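Sutilport Track and Field Club
Minutes of the monthly members' meeting, 27 Jul 2021

I took the notes again, so if I've got you down as agreeing to something you didn't, grab me at practice and I'll fix it. We got going a little late while people found chairs. Last month's minutes were read and passed with one correction (the hurdles are stored at the far end of the track, and I had written the near end).

Summer meet at Grimholm
We spent a good long while on this one and I don't think anybody minded! We had 35 athletes entered, our biggest group on the road so far, and the younger relay squads ran their hearts out. The girls' 4x100 dropped a baton in the heats and still came back to win the consolation race, and I yelled so much I could hardly talk the next day. The head coach's report said the throwers are coming along nicely but we're thin in the jumps, especially triple jump, where we had one entry in the whole meet. Anyone with a kid who likes bounding off things, please send them over to the pit.

There was a complaint about the check-in line, which several parents thought was too slow. I was in that line and I agree. I said I'd write to the Grimholm club and ask whether we can send our entries and bib list ahead next time.

Money
Balance at the end of the month is in decent shape. The bake table brought in $218, which goes straight to the travel fund. We still owe the bus company for the Grimholm trip and the check is going out this week. We talked again about raising dues and didn't get anywhere, so they stay at $60 a season until somebody makes an actual motion.

Equipment
The landing mat cover has a tear down one side. It was patched with tape in the spring and the tape has given up. We looked at two quotes for a new cover, and the one from Drakos was cheaper but has a longer wait. After some back and forth we voted to go with Drakos and keep re-taping in the meantime. Two against. Also, the starting blocks from lane four are missing a pedal. If it's rolling around in your trunk, please bring it back, no questions asked.

Cross country
Practices start up when school does, same park loop as last year. I brought up moving the long run earlier in the morning on account of the heat and most people liked the idea, though the families driving in from Mustcombe did not (fair enough, it's a haul). We left it that the coaches will try the earlier start for the first few weeks and see who turns up. The Mustcombe families are going to work out a carpool among themselves.

We also need course marshals for our home race. I passed the sheet around and it came back with mostly the same names as always, mine included, so please think about it. You stand at a corner, you point, you clap. Bring a hat.

Indoor season
Too early for details, but the college fieldhouse wants to know by the end of August if we'd like our usual evenings in December. We would. I'll send the form in.

Other business
Singlets: we're out of youth mediums and low on adult smalls. Reorder approved.
Somebody left a pair of gray spikes and a water bottle on the infield. I have both.
The awards night date got kicked to next month, along with the question of whether we do trophies or medals. I'm for medals, for the record.

Next meeting is the same place and the same time. We wrapped up and stacked the chairs.

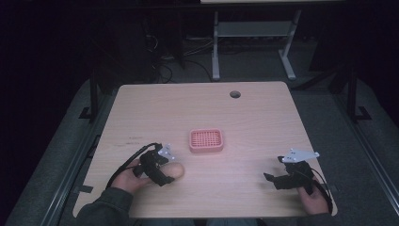

Pink basket on the wooden table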